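Packing and Shelf Helpers Wanted at Wirkcombe

We are looking for two friendly, steady people to join us in the supply room at Wirkcombe, where we put together the household parcels that go out to families all over the county. If you like the idea of a morning spent among shelves, handing things along, filling boxes and having a good chat while you do it, then please read on, and do forgive us if we ramble a bit (we are fond of this place!).

The supply room sends out 1,000 parcels a month in the busy part of the year. Each one holds the small everyday things a home runs short of: soap, sponges, dish towels, toothpaste, packs of tissues, trash bags, a few dry groceries. There are 19 items on the standard list, and you will know them by heart before your first week is over. Some families ask for extras, and those requests come clipped to the packing sheet.

Most of the work is picking up and passing on. One person takes things down from the shelf, the next checks them against the sheet, and the box gets filled from the bottom, heavy things first. Soft packs go in last, standing up along the side, so that they don't come out the other end looking like pancakes.
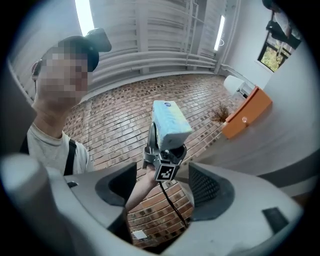
We also tidy as we go. Half-empty cartons get brought forward, flattened boxes go by the back door, and anything with a torn wrapper is set aside for Orysia Tymoshchuk, who keeps the stock book and would much rather hear about a problem than find it later. At the end of the shift we sweep, wipe down the tables and put the kettle on.

You don't need any experience. We would love to hear from people who are patient with small, repeated jobs and can read a packing sheet in fairly small print. You should be all right on your feet for a couple of hours at a time, though there are stools, and we use them. Wear something comfortable with sleeves you can push up. Bags can stay with you or go on the hooks by the door, whichever you like.

Shifts start at 9 a.m. and finish at 1 p.m., and we ask for two a week. The pay is the same for everyone on the packing tables, and Melaniia Tkachuk will go through it with you when you call, along with the bus times if you need them (the 51 stops right outside). New people begin in June, and your first two shifts will be spent next to Solomiia Stasiv, who has trained nearly all of us and has a very kind way of telling you that you've packed a box upside down.

To apply, send us a short note with your name, the mornings that suit you and a few lines about yourself. No resume needed. If you'd like to come by and look around first, please do, any morning after 10.

Contact: Melaniia Tkachuk, Wirkcombe Supply Room | © Wirkcombe | Back to top

Last updated: May

Recent listings
Weekend van driver, Wirkcombe
Kitchen assistant, Vergara House
Front desk cover, mornings only
Sewing table helpers, Erovow Hall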